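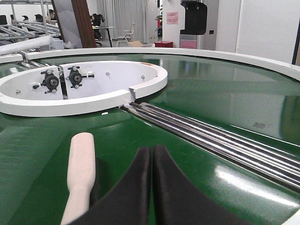 Condance packing room, monthly catch-up
Minutes, November. Started 2:10 pm, in the tea room as the office was taken.
Minutes typed by Ermelinda Gouveia. Sorry for shorthand, had the courier at the door half the time.

Present: Ermelinda, both packers from mornings, afternoon lead, stores, Bakker fitter (for belt item only, left after).

Apologies: accounts. Sent a note, see under money.

1. Last minutes
Read, okayed. One fix: the thing we agreed to move was the label printer, not the scales. Scales stay put.

2. Green belt
Long chat. Belt is fine for wear, fitter happy with it. Complaint from mornings is the shine. With the lights on full you get white streaks all over the green and pale pieces get lost in them. Afternoons say it's not as bad later in the day but still a pain.
Ideas: matte belt next time, turn down the lights over that end, or move the checking spot along a bit. Matte belt not happening before this one is due. Fitter says a matte one holds on to dust and we'd be wiping twice as often. Afternoon lead doesn't believe him, wants to see a sample.
Agreed: try the lights first. Stores to find out if that row is on its own switch.

Wiping down. Zultine is the only stuff to be used on the belt. Somebody has been using the window spray again. It leaves a film and the next shift cops it. Cloths not paper towel. Stores to put the window spray back in the front office cupboard and leave it there.

3. Rollers
Chrome ones next to the belt. Dry cloth only, all the way along including up where they run in under the white housing. That bit gets skipped. Fitter would like it done at end of shift with the power off and the tag on, and says so every visit, so please.
Question whether rollers should get any oil. No. Bearings only, and Bakker does those.

4. Black adjusters on the white housing
Please leave alone!! They were set at the last service, and the mornings came in to find one of them moved. Not after a name, just want it to stop. If pieces are coming through crooked, stop and ring the afternoon lead or me. Don't have a go with the knobs.
Fitter to mark the setting with paint pen so we can tell at a glance. He had no pen with him, will do next visit.
Screws in the white panel: one was a bit proud, fitter nipped it up before the meeting. Add to the weekly look-over.

5. Pale handles, Isov order
Isov want the next lot before the break. 539 pieces, odd number but that's what's on the order and stores has checked it with them. Pack in cartons of 40, last carton will be short, write SHORT on the lid and the amount.
Some talk about colour. Isov sheet says "ivory" for one lot and "blush" for the other, and under our lights you can't really pick between them. Morning packers would like them kept well apart, seperate tubs, seperate runs. Agreed. One colour at a time on the belt, clear the belt before the next one starts.

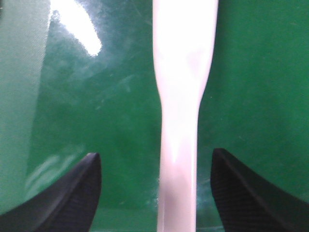 Marks and smudges. Anything with a greyish patch on it goes aside for a second look under the desk lamp before it's binned. Mornings reckon a lot of them are just shadow. Afternoons were chucking them. From now on aside tub, look, then decide. If it wipes off with a dry cloth it's good. If not, reject tub, and mark the sheet.
Laying out: long way along the belt, same end first every time. Not touching. Doesn't matter which end as long as the whole shift does the same, but mornings are going wide end first so afternoons will follow.
Don't pile up at the roller end. If it's backing up, stop feeding.

6. Money
Accounts note: over 2 hours of overtime put in without a reason on the form. Fill in the reason box please, one line is plenty.
New cloths approved. Desk lamp approved, a cheap one.
Bakker bill not in yet, will hold til it comes.

7. Other
- Tea room fridge. Label your stuff or it goes at end of month.
- Back door sticks when it's damp. Stores to plane the edge, or ring someone who can.
- Stools for the checking spot. The short one is too short. Swap with the one by the scales.
- Asked again about the radio. Fine, low, off when the belt's being checked.

To do
Stores: light switch, window spray, back door, buy cloths and lamp
Afternoon lead: swap stools, ask Bakker for the matte sample
Bakker: paint pen on the adjusters
Ermelinda: ring Isov re colour names and the short carton, put wiping notes up by the belt
All: reason box

Finished 2:55. Next one same time next month, office if we can get it.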